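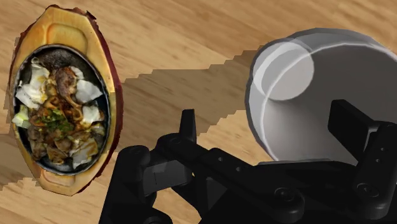 **Equipment planning for tabletop manipulation** is the work of choosing, costing and scheduling the hardware a group needs before it can run a robot arm over a table. It covers the arm, the gripper, the computers, the furniture and the floor space, and it is normally done before any order is placed.

## Simulation stage

Many buyers now start with a simulated cell. The arm, the table and the objects are modelled first, so that reach and clearance can be compared between layouts at little cost. The Flavthorpe plan, drawn up in June, went through 56 layouts before a table height was fixed. 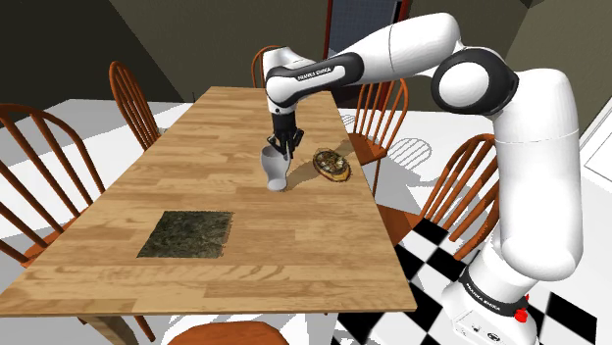

*Simulated table layout with a Franka Emika arm and a light-grey vase.*

Rendered cells have limits as a planning tool. They say little about cable runs, delivery access or noise — matters usually left to a site visit.

## Budgeting

Costs are commonly split into purchase, fitting and upkeep. Spare fingertips and fasteners are often left out of first estimates. At Zemham the yearly allowance for gripper parts was set at 414 pounds, and the work table with its chairs came to 3254 pounds. The Lloyd method, used at both sites, holds back 25 per cent of the total until the arm has passed its acceptance test.

## Lead times

Arms and grippers are frequently ordered from separate suppliers. Elar, a planning template, lists them on separate lines, with the mounting plate entered under the gripper.

## See also

- Acceptance testing
- End effector
- Workcell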